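4. Washing and drying the Vonia cloth

The Vonia cloth has a soft, looped pile that holds dust and water. Wash it before first use and again whenever it no longer picks up dirt. Keep this section with the rest of the guide.

Before washing

1. Shake the cloth out of doors to remove crumbs and hair.
2. Rinse off any cleaning product under a cold tap.
3. Check the edge. If a thread has come loose, trim it with scissors. Do not pull it.

Washing

4. Set the machine to 40 degrees and use half the usual amount of liquid detergent.
5. Wash with similar colours. Towels shed lint and should go in a separate load.
6. Choose a short spin.

Caution: Do not use fabric softener or bleach. Softener coats the pile and the cloth will smear.

Drying and folding

7. Take the cloth out as soon as the wash ends. Hold it by one long edge and shake it twice.
8. The edge may have rolled up in the drum. Work along it with finger and thumb until it lies flat.
9. Hang the cloth over a rail or line, clear of radiators. Leave at least 4 cm between cloths.
10. When dry, lay it on a table, smooth it from the middle outwards and fold it in half, then in half again.

Note: A new cloth may lose a little fluff in its first washes. Empty the machine filter afterwards. 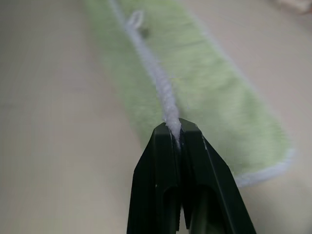

Can the cloth go in a tumble dryer?

Use a low heat setting only, and take the cloth out while it is still slightly damp. High heat makes the pile stiff. Finish drying it on a rail.

Storage

11. Put the folded cloth in a dry cupboard, away from polish and oils.
12. Do not stack heavy items on it. If the pile has been pressed flat, shake the cloth and brush it lightly with a dry, soft brush.

For spare cloths, quote part number 2000 when you order from Sasano.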